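Forum > Data collection > Two-arm setups

## Handoff task: reset trays every episode, or let them drift?

**palletjack_8**
Posted Aug 25, 2022

We're collecting teleop demos for a two-arm sorting task on the Nallidwood bench. Pick from the red tray, pass across if needed, place in the blue tray or the bin. So far we have 670 episodes, all with the trays put back on tape marks between runs.

The policy does fine when the trays sit on the marks. Shift the red one by a hand's width and it grabs at the old spot. Should I throw the marks out and keep going, or start over?

---

**urquijo_lab**

Don't start over. Keep what you have and collect the next batch with the trays moved a little each time. We did that on the Stotusley rig and kept all the old data in the mix.

What do your objects look like? If they're all the same color you may have a second problem.

---

**palletjack_8**

Black cylinders, mostly. Two of the three have a small red-and-white label, the short one is wider. Left arm is on the tall one in this episode:
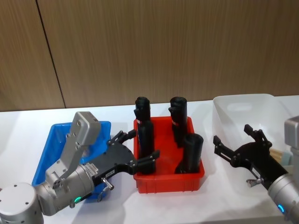 ### Replies, page 2

**mill_and_lathe**

I'd disagree with moving trays first. Your grippers are black and your parts are black. At the moment of contact the policy has very little to go on. I would swap in parts of other colors before touching the layout, otherwise you'll be fixing two things at once and won't know which one helped.

---

**urquijo_lab**

He said it fails when the tray moves. That's layout. Color might matter too, but it isn't what he's reporting.

---

**mill_and_lathe**

It could be both. We had 1,190 episodes in Premo format with dark parts only, and moving the trays got us maybe half of the way. The rest came after we added light-colored parts.

---

**tapemarks**

One cheap check before either of you is right: leave the tray on its mark and move only the parts inside it. If it still reaches for the old spot, it has learned positions and you need more spread in everything.

Also watch what the idle arm does. Our operators parked it in the same place every time and the policy started using it as a cue. Now we ask for a different waiting pose every few runs.

---

**palletjack_8**

Ran the check this afternoon, 16 tries with the tray on the mark and the parts shuffled. It got 8. The misses were all reaches toward where the tall one usually stands.

So it's positions. I'll drop the tape, shuffle parts each run and change the waiting pose. Lighter parts can go in the batch after that.

---

**mill_and_lathe**

Fair enough. I'd still put a few light ones in now, but log them under their own tag so you can pull them out later.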